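4.3 Grippers and Controllers in the Kitchen

The earlier sections compared controllers on cubes. Cubes are rigid, convex, and agreeable, and every method we have tried so far looks good on them, including two that we had written off. We therefore moved the comparison to the Quintana kitchen, our in-house simulated test set, where the objects are flatter, the surfaces are busier, and there is more furniture for an arm to run into.

Two grippers took part. The Damine is a parallel-jaw design with long, stiff fingers and a position loop that does exactly what it is told, whether or not this is wise. The Sonico is an underactuated two-finger hand with soft pads, modeled as a stack of short rigid links joined by springs. The Sonico model is more forgiving at contact and a good deal slower to simulate, a trade that became personal during the week in which we all shared one workstation.

Each gripper was paired with two controllers. The first is a plain Cartesian impedance controller, with gains tuned by hand on the cube tasks and then frozen. The second, Hukimari, plans over a short horizon and adjusts its own stiffness as it nears a contact. Hukimari was written by the second author, and the impedance gains were tuned by the first, which gave both camps something to defend. To keep the peace, Elaine Barbosa, who had no stake in either, wrote the scoring script and declined to show it to us until the runs were finished.

Protocol. Every gripper and controller pairing ran the same 1120 episodes, with object pose and starting arm configuration drawn from a shared seed list. An episode ended when the object had been lifted and held clear of its support, when the arm touched anything on the avoid list, or when it reached 3000 control steps. We chose the step limit before running anything. We mention this mainly so that we get credit for it, as the limit later turned out to be unflattering to our own controller.

Lighting and wall textures were left at their defaults. Neither controller uses images: both receive the object pose from the simulator, with noise added to position and yaw. This makes the comparison one of contact behavior alone. It also means that nothing in this section should be taken as evidence that either system could find a piece of food on its own.

Results. Across all four pairings the arm completed 3682 episodes out of 4480. The overall figure hides most of what is interesting. With the Sonico hand, the two controllers were close enough that the order changed when we resampled the seeds, and we do not claim a winner. With the Damine, Hukimari was clearly ahead on flat objects and slightly behind on tall ones. The deficit on tall objects came almost entirely from episodes that ran out of steps. In these, the planner had found a perfectly good grasp and was still thinking about whether a better one might exist.

The impedance controller had the opposite temperament. It finished early or failed early, and its failures were easy to spot on playback. The usual one was a finger arriving slightly low, meeting the support surface, and pressing on it with great determination until the episode ended. Raising the approach height fixed most of these cases and created a similar number of new ones, in which the fingers closed neatly on air. We report the results with the original height.

We had expected the softer hand to rescue the weaker controller, and to a degree it did. The springs in the Sonico model absorb a late or low approach that the Damine would pass straight into the wrist. What we had not expected was that the softer hand would also make Hukimari worse on some flat objects. The planner treats the fingers as rigid, so when a pad bends it concludes that the object has moved and sets off after it. Daryna Hutsuliak found this by plotting the planned and measured contact points side by side, after the rest of us had spent some time blaming the friction model. The friction model has been blamed for many things in this project and has been guilty of few of them.

Solver trouble. In 9 episodes the contact solver diverged and the object left the workspace at a speed not normally associated with groceries. All of these involved the Sonico. We counted them as failures for both controllers in that episode, whichever one had been running at the time, and repeating the analysis with those episodes removed does not change the ordering of any pairing.

Sensitivity to gains. A fair complaint is that gains tuned on cubes have no business near food. We reran a subset of the seeds with the impedance controller's vertical stiffness lowered. The pressing failures became less common, and the successful grasps became less secure, with more objects slipping during the lift. A patient person could probably find a setting that does well at both. We are leaving that person a configuration file and our good wishes. Hukimari's cost weights were left alone, partly on principle and partly because changing one of them tends to require changing the rest.

Limits of the comparison. The objects in Quintana do not deform. A slab of meat in our kitchen has the mechanical character of a roof tile, and a gripper that handles it well has shown that it can handle thin roof tiles. This favors the Damine, whose stiff fingers would likely do worse on something that sagged. Nor do we model moisture, and the friction coefficient is the same across each object's whole surface. We would expect the gap between the two grippers to narrow on real food, and possibly to reverse, but the present data cannot settle it.

There is also the matter of placement. Objects that start close to a raised edge are harder for every pairing, for the simple reason that one finger has nowhere to go. The seed list puts a fair share of its objects in such spots. We did not balance for this, and the breakdown by starting position should be read as a description of what happened in these episodes. Figure 6 gives one case from the tray task, which produced the widest spread between pairings and by far the longest meetings.

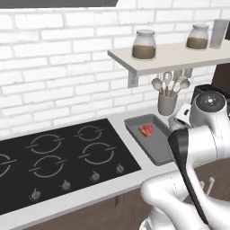 Figure 6. Approach direction matters more in the tray task than in any other, as the arm must clear the tray wall before it can get low enough to grasp. The target is the steak, lying in the upper left area of the tray with the rest of the tray left empty, while the arm comes in from the right. The sloped sides help a little with a soft pad and not at all with a stiff finger. The cooktop just to the left is on the avoid list, knobs included, so a planner that overshoots the meat has very little counter in which to reconsider. The jars on the shelf are on the list too. No episode has touched them yet, though we keep checking.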